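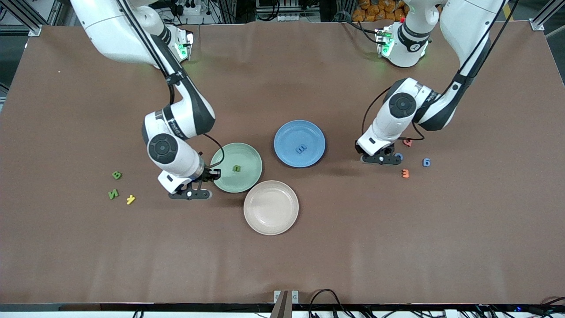 Wovora Kitchen Words

A collection of household and kitchen vocabulary gathered from family recipe notebooks, with spelling variants, plain-English glosses and a note on where each word came from.

What this is

Wovora started as a shoebox. My aunt kept her recipes on the backs of envelopes and bank statements, and when I began typing them up I kept stumbling over words that weren't in any dictionary I owned. There was a word for the crust left in the rice pot, another for the cloth you lay over rising dough, and a wonderful one for the person who keeps lifting the lid to check (every family has one!). I started a list so I wouldn't forget them, then Cayetano Cantero sent me his grandmother's list, and before long we had something that seemed worth sharing properly.

The current release has 2199 entries taken from 83 notebooks. Most are in English as it was written by people who learned it second or third, so you'll find borrowed words, half-borrowed words, and spellings that follow the ear. We have left those alone. If a cook wrote "tabelspoon" on every page of her life, then it goes in the way she wrote it, with the usual spelling in the next column.

What's in the folder

entries.csv is the main table, one row per entry.
notebooks.csv lists the notebooks, with a short code for each, the decade or decades it covers, and the state of the paper.
glosses_long.txt holds the longer explanations that wouldn't sit nicely in a table cell. Some of these run to a page, mostly where bread is concerned.
CHANGES.txt is what you'd expect, though I was lazy about keeping it before the second release.

Columns in entries.csv

headword: the word exactly as written, including capitals and accents.
common_form: the usual modern spelling, if there is one. Empty if we couldn't settle on one.
gloss: a short meaning in everyday words.
kind: one of tool, dish, ingredient, action, measure, person, or other.
notebook: the code that matches notebooks.csv.
page: page number, or the letter x for loose sheets.
sure: a number from 1 to 5, where 5 means the family confirmed the meaning and 1 means we are guessing from the recipe around it.

A typical row looks like this:

handfull, handful, as much flour as fits in the writer's closed hand, measure, POR-04, 12, 5

The file is saved as UTF-8. If your spreadsheet program turns the accents into soup, try importing the file through the menu instead of double-clicking it, and pick UTF-8 when it asks. I lost an entire afternoon to that one and would like to spare you the same.

How the words were collected

The notebooks came from three groups of families, which we call Porier, Virnano and Esfahani after the first household in each to say yes. Each family kept the originals. We worked from photocopies or sat down at the kitchen table with the real thing, which was slower and much more pleasant, as there was usually cake.

One person typed the entries from a notebook and a second person checked them against the page. Where the two of us read a word differently, we asked the family. Hugo Segura did nearly all of the second readings for the Virnano notebooks and caught a great many of my mistakes, including a whole run of entries where I had taken his great-aunt's letter s for an r.

Measures gave us the most trouble. A "glass" in the Porier notebooks is a particular green tumbler that broke long before any of us thought to measure it. We compared a few cakes against printed recipes of the same period and put our best estimate in glosses_long.txt, but please treat it kindly and don't bake for a wedding on the strength of it.

Things to watch out for

Bread, pickles and sweets are heavily represented. Meat is thin, and fish hardly appears, probably because the people who cooked fish didn't write it down.

The same word can appear more than once with different meanings. This is deliberate. Please don't remove duplicates by headword alone, or you'll throw away some of the best material; use headword and notebook together.

Entries with a sure value of 1 or 2 are best left out of anything you plan to print.

Using and sharing

You're welcome to use the list for teaching, research, cookbooks, crossword puzzles or plain curiosity. Please name the project when you do, and keep the notebook codes attached to the entries so the families can find their own words again. Two households asked us not to publish full recipes, so the folder contains words and short phrases only.

Corrections and additions

Corrections are very welcome, especially from relatives. Send the headword, the notebook code and what you think it should say, and a line or two on how you know. Stories are welcome too, and I do read them all, even if it takes me a while to answer.

The next release is planned for April and should bring in the last of the Esfahani notebooks, along with a proper index of the long glosses. Cayetano is still working through a bundle of loose sheets with jam on them, so the page column for those will say x for the time being.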